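How to Tame the Cords Under a Desk in an Alcove 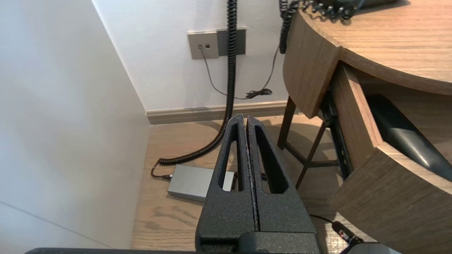 The wall plate in the alcove, with the gray cable plugged in and a coiled cord hanging down in front of it.

Every desk has a good side, and then it has the side the cords live on. I ignored the second one for 48 weeks, until something I dropped rolled under there and I had to go in after it. What follows is the method I ended up with. It takes one evening, most of it on your knees, so find a cushion first.

The method suits a desk pushed into a narrow space with one wall outlet at the back. If you have a big open room with outlets along every wall, you have my envy and can skip to the part about coiled cords.

What you need

A flashlight, or a phone that thinks it's one
Hook-and-loop cable ties, a pack of 10
Adhesive cable clips with a wide mouth (mine are Plivex, the plain ones)
Masking tape and a pen
A dry cloth
Rubbing alcohol
A cushion, as discussed

Skip the zip ties. They look wonderful for a month, and then you want to move a lamp and you're under the desk with scissors a quarter inch from a live cable.

Step 1. Shut things down

Save your work, turn off whatever is on the desk, and unplug it at the wall. Pull on the plug, never on the cable. If a plate is cracked, loose, or warm to the touch, leave it alone and call an electrician. No amount of tidying improves a bad outlet, and everything below assumes a good one.

Step 2. Trace and label

Start at the top. Take one cord, follow it down with your fingers, and don't let go until you reach its other end. Then wrap a bit of masking tape around it near the plug and write what it feeds. "Lamp" is a good label. "Black one" is a label I have written, and it helped for as long as you'd expect.

A loose plug at floor level deserves some suspicion. Trace it back up before you decide it's a leftover. My friend Aurelia Ortner once cleared out a spare cord on a Wednesday and found out at 7 the next morning what her alarm clock ran on.

Anything that really does go nowhere comes out now. Put it in a bag with a label. You'll throw out the bag in June, but let it have its dignity until then.

Step 3. Clean while you can reach

Wipe the baseboard and the strip of floor in front of it. Then go over the places where your clips will sit with a little rubbing alcohol on the cloth and let them dry. Keep all liquid away from the wall plate. Adhesive will stick to dust with great enthusiasm, after which the dust will let go of the wall.

Step 4. Shorten the thin cables

Thin straight cables are the ones that slump down the wall and knot themselves up by the baseboard. Undo the knot completely. Yes, completely. Tying up a tangle gives you a tangle with a belt on.

Plug the cable back in to see how much length you need, and leave enough slack that the plug isn't being tugged sideways. Gather the spare into flat loops as wide as your hand and fasten them with one tie in the middle. No tight folds. Then hang the bundle from a clip under the desktop, or low on the desk side where your knees don't go.

A cable that drapes across the wall can be run along the top of the baseboard with clips every 17 inches. Go down from the outlet first, then sideways. A diagonal cable looks like a mistake even when you measured it.

Step 5. Deal with the coiled cords

Coiled cords, the kind that look like they belong to an old telephone, have opinions. They want to be short. Stretch one tight along a wall and it will spend the night pulling your clips off, and you'll hear each of them go.

Let the coil hang naturally and hold it at one point only, near the top, where it comes off the desk. Use a clip with a mouth wide enough for the straight part of the cord, above the coils. I tried the Sernau hooks first and they pinched.

If the coil reaches the floor, raise the clip or add a second one halfway down the desk side. You want the bottom of the curve clear of your feet and the vacuum. Where the cord crosses in front of the wall plate, move its top clip a few inches to one side so you can get at the outlet without parting a curtain.

If a coil has flipped and runs backward partway along, unplug both ends if you can, hold one end up, and let the rest dangle and unwind. Then work the kink toward the loose end a turn at a time. This is a radio-on kind of job.

Step 6. Plug in and test

Reconnect one thing at a time and switch each on before you start the next. If the desk goes up and down, run it through its full travel and watch the cords at both extremes. Do this before you put the tools away. I did it after.

Troubleshooting

Clips fall off overnight: the wall paint may be too fresh or too chalky. Put them on the desk instead.

A cable won't reach once it's routed: take out a loop from the bundle. If there are no loops left, go back to the shorter route and live with a slight droop.

The cat has found the coils: sorry. I have nothing for this.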